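From: Tapio Valtonen
To: brollum-users list
Date: October 17, 2022
Subject: Re: Brollum wrist kit, trial unit

Aurelia Hauser wrote:
> Has anyone on the list tried the Brollum kit from Menon? They
> quoted us 868 for the gripper, wrist camera and cable set. I'd
> like to know how it copes with odd shapes before I ask for money.

Aurelia,

We have had one at Mundmont since March. Mounting took 3 hours, most of it spent on the cable. The ribbed fingers open wide enough for everything in our tabletop set, corn and cup included.
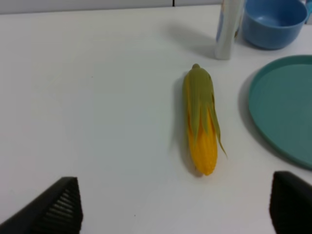

The camera mount is the part I would keep. Both fingertips stay in view with the fingers spread, so you can check your approach without a second camera. The manual is thin on calibration, and page 7 has the wrong bolt size.

Menon charges 80 for a spare pair of fingers. Ask them to include one in the quote. Vukdale got theirs that way.

I can send you our mount settings if you want them.

Tapio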